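Clasell Pantry, October update for the Fleury fund

Hi Ihor,

Good month over here! We gave out over 300 bags of groceries, which is our best October yet (last year the rain kept folks home). The Nitunport site is finally open in the evenings too, until 8, and the people who work days have been thrilled about it.

Your grant money went mostly to dry goods and the new shelving. Pasta still goes faster than anything else we stock, so I ordered extra and I'm already wondering if it was enough. Rice is fine. Canned tomatoes are a headache, the price went up again and Baseo shorted us on three orders in a row. I've asked them for a credit and I'll let you know what they say.
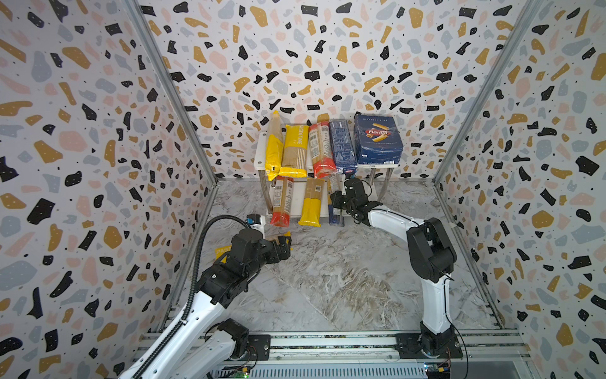
What's next

We want to try a "pick your own" table in Nitunport, so families can skip the things they won't eat. I'd also like to move about a tenth of the tomato budget over to cooking oil, if that's okay with you? Receipts are coming separately once I find the last two.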